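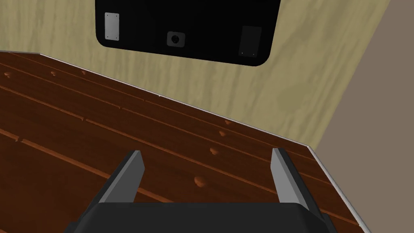 **kasten_end9:** Does Ostermann's loan to Sillau run to the end of the season, or can Altis recall him in January?

**jumness_red:** It runs to the end of the season, but Altis can recall him in January if they give notice.

**halfway_3:** They won't. He played 356 minutes for Altis last year and the manager didn't rate him.

**kasten_end9:** Ludger is a better centre half than either of the two they've kept — his defence on corners alone is worth a spot.

**halfway_3:** Disagree. He got turned 3 times against Jumness.

**jumness_red:** On a terrible pitch, to be fair. I'd leave him where he is and let him play.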